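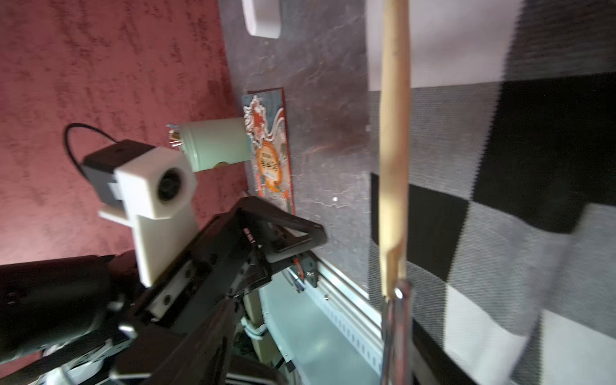 One hummingbird guarding the feeder and beating up all the others – do I do anything??

Posted by Ekkachai Rungrueang in Backyard Wildlife

OK so typing this fast on my lunch. We moved out to Flalside in spring, first house with a real yard, first time feeding hummingbirds. Elevation is 1630 feet if that matters, woods behind us, road in front.

All summer it was great. Put up one feeder, the 8 oz Trasora with the red base and the little yellow flowers, hung off the porch hook. Birds came within a couple days. Figured I was a natural.

Then end of July one of them just took over. Sits on the same dead twig in the crabapple all day long. Anything comes near the feeder, he's on it. Not just chirping at them either, I mean full speed contact. I have seen two of them go down into the grass locked together, bills pointed at each other, wings going, and then pop up and start over. Sounded like somebody shuffling cards. My daughter came in crying because she thought one was getting killed.

The dumb part is he barely drinks. Whole feeder of sugar water, he takes a sip maybe and goes back to the twig to be mad. There is way more than he could ever use. They're supposed to be fattening up to fly south right? So why burn it all off fighting over something that gets refilled for free

Things I did so far:

Moved the feeder to the other side of the porch. He moved too, took him no time.

Bought a second one and hung it on the same hook bar. Now he guards both.

Went out and waved my arms. He does not care about me at all. Came and hovered at my face.

So what I want to know. Are they going to really hurt each other. Is it the same bird or do they take turns being the jerk. Should I take the feeders down so they quit, and does leaving them up make them stay too long and freeze? My neighbor on Luangrath Road says they have to come down by Labor Day or the birds won't leave, and she was pretty firm about it. And is there some ratio of sugar that makes them calmer lol. I've been doing 1 part sugar to 4 water, white sugar, no red stuff.

Also the ants. But that's a seperate post.

Thanks in advance

Edit – forgot to say, the bird on the twig has no red throat. Kind of white with a few dark specks. So I guess "he" might be a she.

Posted by clirix

Been feeding them a long time, will try to go in order but I have to leave for work so sorry if it's choppy.

Hurting each other. Mostly no. They weigh about what a penny does, there isn't much force behind a hit. You'll see chasing, chest bumping, bill jabs, and yes the grappling on the ground thing. It looks awful. Nearly always both get up and fly off. It's possible for one to get hurt, I won't tell you never, a bill is a pointy thing. I've never picked up a dead one under a feeder and put it down to fighting. Windows, yes. Cats, yes. If your feeder is where a chased bird might bolt straight into a big window, that would worry me a lot more than the fight itself. Hang it either very close to the glass, couple feet, or well away.

Why guard what he can't finish. Because a flower patch isn't a feeder and the bird is working off flower rules. A flower gives a tiny bit of nectar, then it's empty, and it takes a while to fill back up. If other birds keep draining your patch you go hungry. So chase them out and the patch is worth something. Your feeder looks like the best patch in the county and never goes dry, and the bird has no reason to think tomorrow will be the same. It spends energy, sure, but it has all the sugar it could want a few wingbeats away.

He or she. Ruby-throats are what you have if you're in the east, which I'm assuming. Adult males have the red throat (looks black in bad light, drives people nuts). Adult females are plain white there. Specks or faint streaks late in summer is very often a young male, hatched this year. Those little guys are terrible, the worst bullies I get. Sometimes one comes in with a single red feather or two in the throat. So you may have been right with "he".

Same bird. Could be for a stretch, then not. Adult males clear out first, a lot of mine are gone by middle of August. Then females and youngsters. And birds from north of you are passing through the whole time, stopping some days to fatten up then moving on. So the twig could have had several owners since July. A good twig is a good twig. Unless somebody banded them you won't know.

What to do. Your second feeder is too close to the first. One bird can see both from one perch so you just gave him a bigger kingdom. Put the second one where he cannot see it from the crabapple. Other side of the house is perfect. Front yard and back yard. He can't be in two places. If someone else claims the front, fine, the ones that sneak in will have double the chances.

Or go the other way completely and bunch a bunch of them together. Sounds backwards from what I just said, but with enough feeders and enough birds the boss can't keep up, he chases one and the rest drink behind him. Works for people with heavy traffic. For a first year yard I'd do front and back.

Some folks cut the dead twig off. I did that once, the bird used the next twig.

Sugar ratio you have is right, leave it. Stronger doesn't make them calm and weaker just means more trips. No honey, no brown sugar, no dye. Change it every couple days when it's hot, even if it's still full. Cloudy means you waited too long.

Gotta run, neighbor question maybe later.

Posted by Trasora fan

take it down. we had 1 bird being mean and i took the feeder in for a week and when i put it back it was ok again. they are wild animals they dont need us anyway. also try a bigger feeder they make one with more holes

Posted by clirix

To the above – it can look like it worked becuase in late summer the birds are turning over anyway. A week later it's different birds. No harm done though, they know every flower for a good ways around and your feeder is a snack stop.

More holes on one feeder doesn't help much with a guard bird, he's guarding the thing, holes and all.

Posted by Luangrath Nature Walks

Coming in on the Labor Day part since the first reply didn't get to it, and it comes up on our walks every single year.

Your neighbor means well, lots of people were told that growing up. Feeders do not keep healthy hummingbirds from migrating. They go when days get shorter, it's built in. They leave yards with full feeders all the time, you'll look out one morning and the twig is empty. A young bird making the trip for the first time goes on its own too, no parents showing the way, which still amazes me every fall.

What leaving it up does do is help the late ones. Could be a youngster from a late nest or a bird that got held up by weather. Natural flowers are about done by then. Up where you are, woods and a bit of elevation, I would keep at least one feeder out through October. Our own rule is two weeks after the last bird we see, then it comes in and gets a good scrub. If one shows up after that, put it back out. Late ones are worth a closer look, because now and then a western bird like a rufous turns up in the east in fall. Rusty sides, rusty in the tail. If you get something like that in cold weather, tell your local bird club, they may know a bander who would love to come see it.

Cold nights. They handle it better than you'd guess. They can go into torpor, body temp way down, heart slows way down, to save fuel overnight. If you ever find one on a perch at dawn looking dead, fluffed up, bill pointing up, leave it be and let it warm up in its own time. Takes a while. Sugar water at your strength freezes a little below regular water, so a light frost is no problem. Hard freeze, bring the feeder in at night and have it back out at first light, that's when they want it most.

Placement, agree with clirix. Out of sight matters more than distance. I've seen one bird hold a whole side yard and another feed in peace right around the corner of the same house. Shrub in between is fine too.

And plant something if you have the energy. Bee balm, cardinal flower if there's a damp spot, native honeysuckle on the fence (the coral one, not the Japanese one). Jewelweed probably already grows at the edge of your woods, go look. Spread around the yard so there isn't one single prize to fight over. They also eat loads of tiny bugs and spiders so skip the sprays.

For your daughter – most of that noise is wings and squeaking. Tell her they're mainly yelling.

Posted by Ekkachai Rungrueang

Wow ok thank you, way more than I expected

Moved the second feeder to the front by the mailbox side Friday after work. Can't see it from the crabapple, I went and stood there to check, neighbors probably wondering. By dinner next day there was a bird on it just sitting and drinking. Nobody hitting it. Twig guy still on the twig.

Then about an hour later a different one started guarding the front lol. But the back one doesn't come around so I guess that's the deal. There's more of them getting a drink overall, pretty sure.

Checked the window thing too. The porch feeder was at a bad distance from the slider so I scooted it in close.

Will keep one up thru October and tell my neighbor, or maybe not tell her. There is jewelweed back there by the way, ton of it, I'd been pulling it out.

Ants post coming.

Posted by clirix

Ant moat. Little cup of plain water that hangs above the feeder. Don't put oil or grease on the hook, it gets on feathers. Saved you the post.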